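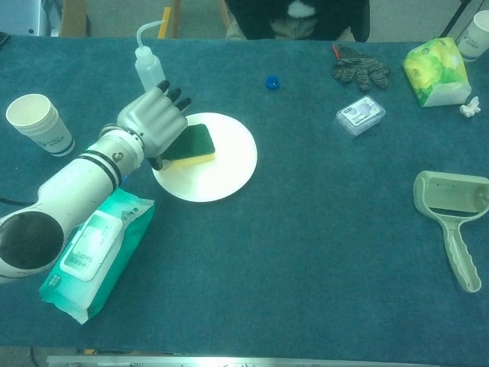 Crisis communications adviser (part-time, Letora)

Most companies have a crisis plan. It lives in a binder or on a shared drive, it names a spokesperson who left two years ago, and it promises that the company will be "open, honest and transparent" at a time when its lawyers will let it say almost nothing. We have read a lot of these plans. We have written a few of them ourselves, and we are not proud of all of those.

Letora is a small firm that advises companies on what to say when something has gone wrong. Product recalls, site accidents, data leaks, a chief executive who should have stayed off the radio. We are looking for one adviser to join us, working three days a week.

What the work is

You will read clients' crisis plans and tell them which parts would fall over on the first day. You will run practice sessions with their managers, play the angry reporter or the frightened relative, and write up what happened in plain words. When a client has a real problem you will help draft statements, often late at night, often with a lawyer on the line striking out your best sentence.

You will also tell clients things they don't want to hear. A holding statement is no use if it holds for a week. An apology that begins "we regret any inconvenience" makes people angrier. A hashtag will not help. If you think reputation can be measured with a score out of a hundred, we would like to hear your argument, but expect one back.

Your first project will be with Orkby, who run ferry and freight services and want their family liaison procedures reviewed from top to bottom. The existing document is 37 pages long and the phone number for relatives is in an appendix. That should give you some idea.

Who we want

Someone who has sat in the room when it was going badly. That could be in a press office, a newsroom, a hospital, an airline, a union or a local council. We don't mind which. We do mind whether you can write a clear paragraph in ten minutes and defend it to someone senior who hates it.

A communications degree is fine. So is no degree. Certificates from weekend courses in "reputation resilience" will be neither held against you nor counted in your favor.

You should be able to travel to client sites and share the on-call phone, which comes to one week in four. On-call weeks are paid extra whether the phone rings or not.

What we can't promise

We are not a family, and the job will not change the world. Some clients will pay for your advice and then do the opposite. Some will ask you to make a problem disappear, and you will have to tell them we don't do that. We have lost business over it and will probably lose more.

The contract is for a year to begin with. If the work is there and we still get along, we will talk about making it permanent in October. The pay band is in the information sheet, which we will send to anyone who asks. We wish other firms in this line would do the same instead of writing "competitive."

How to apply

Send a resume of no more than 2 pages and a short note about a public statement, by any organization, that you thought was badly handled. Tell us what you would have said instead, and what you think the lawyers would have done to it. Please don't pick one where everybody already agrees on the right answer.

No cover letter, please. We have yet to learn anything from one.

Applications go to Pallavi Dwivedi at our office and should reach her by the end of the day on February 5, 2018. Questions about the work itself can go to Pramila Garg, who leads the practice sessions and will be your manager. Interviews will include a writing exercise and a mock press call. We pay travel costs, and everyone who is interviewed gets a proper answer, including the people we turn down.

Recruiters: we are not using an agency for this one.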